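Academic Writing and Assessment
Session 2: Planning, word counts and extensions
Module tutor: Védís Gunnlaugsson

Students should read these notes before the seminar and bring a draft plan with them.

2.1 The essay
The first assignment is a single essay of 2000 words. The reference list is excluded from the count; quotations and footnotes are included. Essays are submitted through Visotora by 4 p.m. on the closing day – the link is in the module folder.

2.2 Planning
A plan should state the question, the line of argument and the sources to be used. One side of paper is sufficient. Plans are not marked, but written comments will be returned.
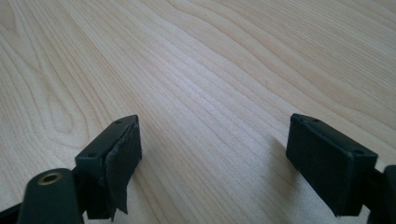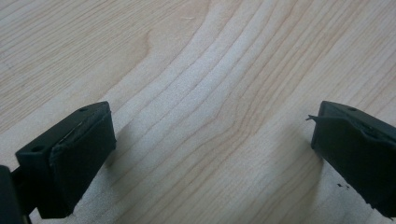 2.3 Extensions
Requests are made on the Horkex form before the deadline has passed. Students with a learning support agreement should attach a copy. Illness of more than two days requires a supporting note. Late work without an approved extension is capped at the pass mark.

2.4 Further help
Gonçalo Brandão holds writing appointments in the Godinho Building, Room 1047, during teaching weeks. Appointments last half an hour and may be used for any module – please bring the assignment brief.

Reading for Session 3: chapter two of the course reader.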